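Zollstead Visitor Forum > Planning Your Stay > Old Town and Harbor Quarter: is one night sufficient?

Started by R_Stefanec
4 replies, 643 views

R_Stefanec
Good morning. I am preparing a short tour of the region for a group of 16 adult members of our historical society, to take place in June. The current plan allows one night in Zollstead, followed by two nights in Plellwood. Several members have asked whether the first stop should be extended. The group is chiefly interested in the merchant houses, the city walls and the Gilchrist collection. Most members walk without difficulty, but the climb to the upper gate may be slow for a few of them. I would be grateful for the views of those who know both towns.
Romana Štefanec
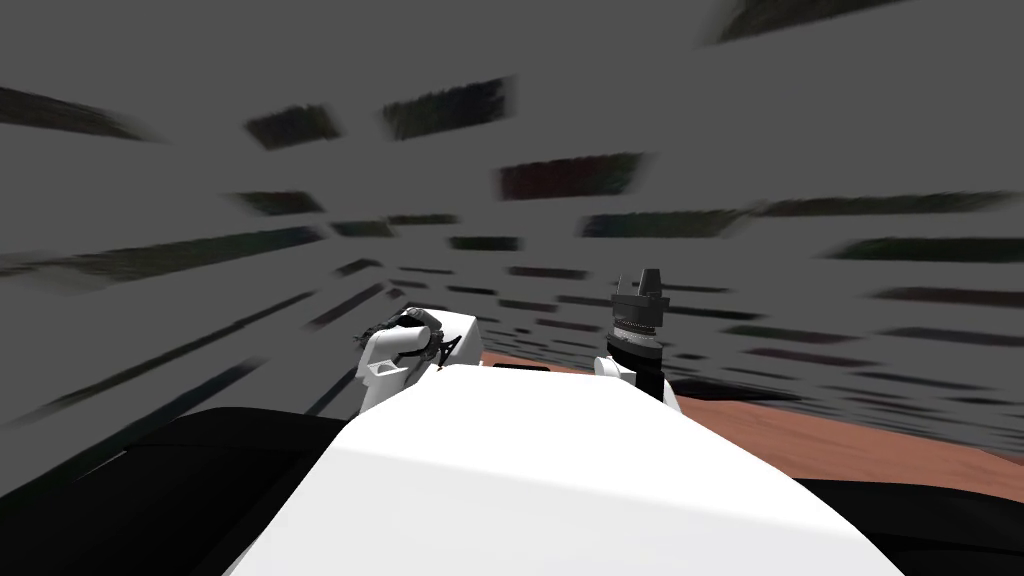

Computer rendering: white robot body with an arm on each side

Harbor_Perrin
Dear Ms. Štefanec,
One night is sufficient, provided that the group arrives before noon. The walls can be walked in under two hours, and the merchant houses stand close together on two streets. I would use the remainder of the afternoon for the Gilchrist collection and leave for Plellwood after breakfast. In my opinion Plellwood is the more rewarding town, and I would not take time away from it. The abbey grounds there require a full morning.
Groups of more than 15 should reserve the Gilchrist rooms ahead of time. The desk accepts requests by letter or by telephone.
L. Perrin

MafaldaFalcao
I must respectfully disagree with the previous reply. The Gilchrist rooms close at 4 p.m., and the last group is admitted an hour before that. A party that arrives at noon, takes lunch and then walks the walls will not see the collection at all. I have led groups to both towns, and the complaint I received most often was that Zollstead had been rushed. Two nights there and one in Plellwood is the better division.
On the matter of the climb, the number 19 bus stops beside the upper gate. Members who prefer not to walk up may ride to the top and join the others for the way down.
Mafalda Falcão
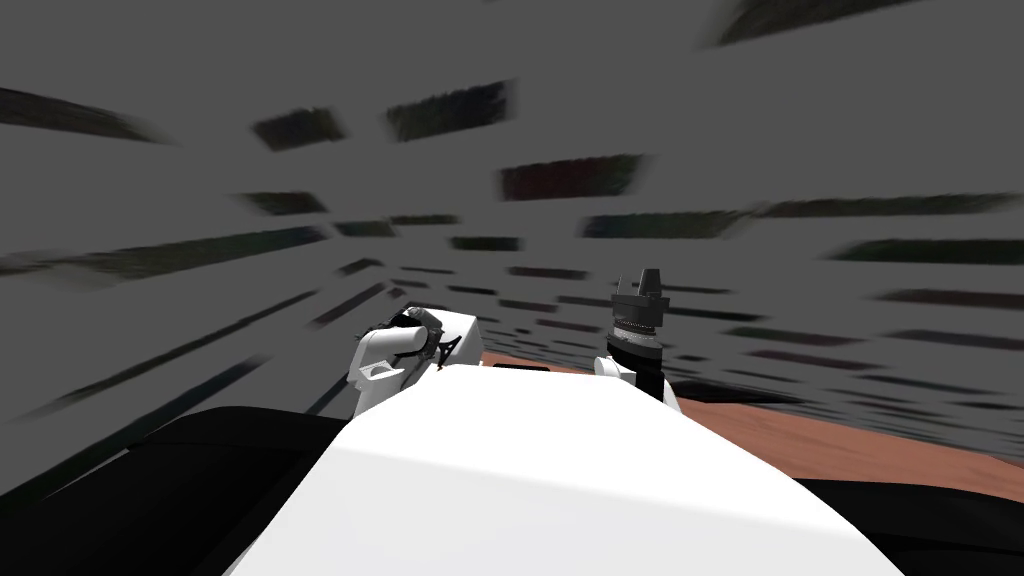
Computer rendering: white body panel, dark surfaces to either side, two robot arms

C_Bermudez
Both replies have merit. Much depends on where the group is coming from. The morning train from Drulov reaches Zollstead shortly after ten, and with that train Mr. Perrin's plan is workable if the collection is visited first and the walls are left for the evening. The walls remain open until dark in summer.
I would add one caution. The inn on the harbor has few single rooms. If members do not wish to share, please inquire early. The larger hotel by the station charged 97 per person when I last stayed, breakfast included, and it is quieter than its location suggests.
Crisóforo Bermúdez

R_Stefanec
I thank all three of you for your advice. We will be coming from Drulov and will take the morning train. I have written to the Gilchrist desk to request admission at 11 a.m. and will put the question of a second night to the members at our next meeting. The note about the bus is most helpful. My colleague Noémi Hegyi will be handling the hotel booking and may write here with further questions about single rooms.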